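Jidska Shared Kitchen – Frequently Asked Questions

Do I need to book ahead?
Yes. The bench calendar opens at 7 every morning and the ovens go first. If you only want counter space and a sink, you can usually get something the same day.

How much does it cost?
Bench time is billed by the hour, with a 2 hour minimum. The minimum exists so that people stop booking twenty minutes to "just melt some chocolate" and leaving an hour later.

Can I store ingredients overnight?
You get one shelf in the dry room and one in the walk-in. Label both. Unlabeled food becomes staff lunch, and the staff are not picky.

My oven says 400 but my cookies disagree. Who is right?
The cookies. The left-hand Barroso runs hot and has done so through three service visits. Set it a notch lower and check early.

Can I sell what I make here?
Yes, once your county permit is on file with us. We can't get the permit for you, speed it up, or have a word with anyone. Allow longer than you think, especially in September, when every jam maker in the valley applies at once.

Is there parking?
There is a lot behind the Ziltell building. It holds fewer cars than it looks like it should. Unload at the side door first, then go and hunt for a space.

Are kids allowed?
In the front room, yes. Past the swing door, no, including the very well-behaved ones.

How do I leave my bench at the end of a session?

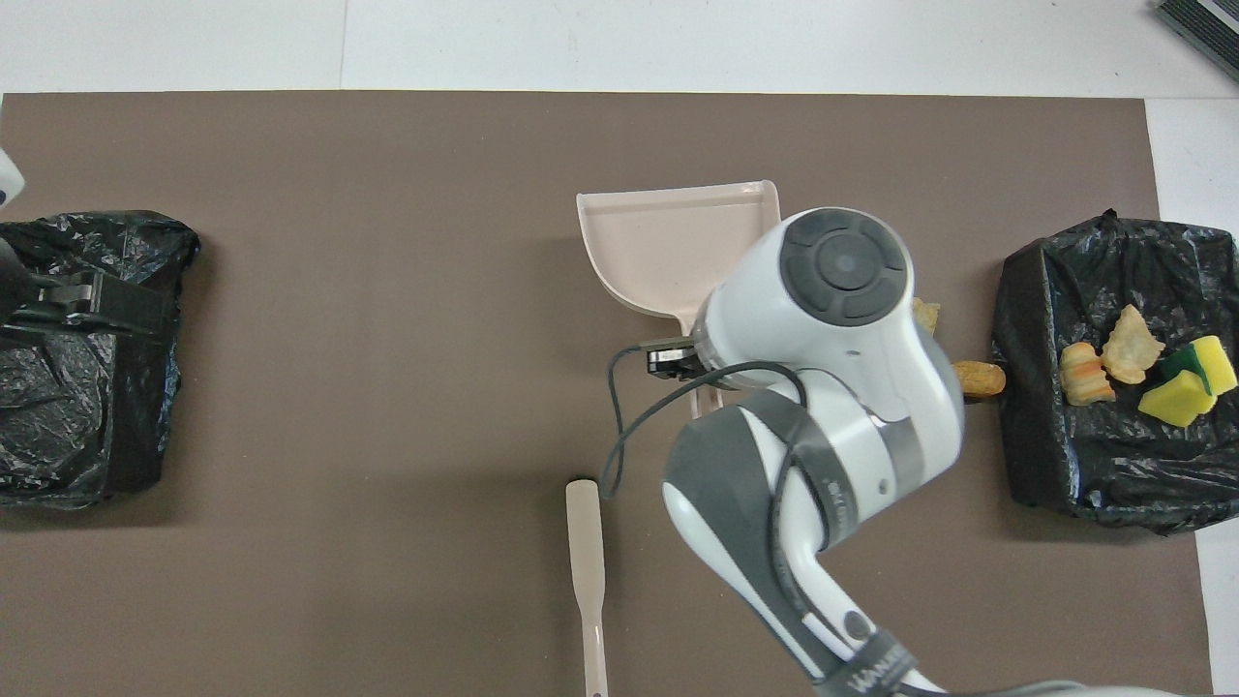
Cleanup comes out of your booked time, so stop cooking earlier than you want to. Wipe the surface, rinse the sink trap, and put the scales back where you found them. Trash goes in a bin with a bag in it, and we use black bags like the one at the left of the brown mat. Tie it, take it out to the alley and put in a fresh one. Balancing one more eggshell on top does not count as taking it out.

What if I break something?
Tell us. We charge replacement cost and nothing for the embarrassment. The big Aninov mixer is $1,783, so please read the card taped to it before you put in bread dough.

Can I get a refund if I cancel?
Up to noon the day before, in full. After that you get a credit and our sympathy.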